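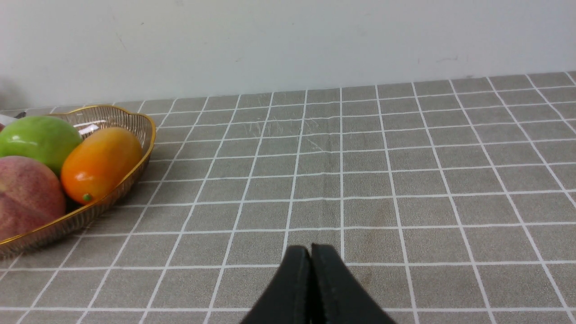

Table linen and small things from our dining room

Welcome to the gallery page of our guest house in Stinholm. My name is Eleni Lazarević, and I take care of the dining room together with my colleague Hussam Abou Jaoude. Many guests write to us and ask where we bought this or that, so I collected the answers on one page. I will add more pictures when the other rooms are ready.

Gray tablecloth with white grid
It is our everyday cloth, for breakfast and for long evenings with cards. The thin white lines make square cells, and they help me very much when I set the table, as I can put the plates straight without measuring. You will notice a faint brownish stain and a few pale scratches. I tried to remove the stain with soap and later with baking soda – it stayed. The cloth is still good and we will use it one more season.

Gold-colored fruit basket
The basket is made of wire and stands on the left side of the table. I found it at the Saturday market in Groltstead, where I paid much less than in the shop. Guests are welcome to take fruit at any hour. Please do not put wet cups inside, the wire does not like water.

The wall
Hussam painted it in April. We wanted an off-white color that stays calm in the morning light, and we decided to leave it plain, without pictures or shelves. There is already a small scuff and a dark speck. He keeps the rest of the paint in a closed can and will repair these places before winter.

Where to buy
The cloth is from the Betivham store, which sends also to other towns. They cut it from the roll, so please measure your table first and add a little for each side. The same pattern exists in blue, but I did not see it in person. For questions about the room you can write to us through the contact page, and we usually answer within 4 or 5 days.

Page updated Tuesday, September 10, 2019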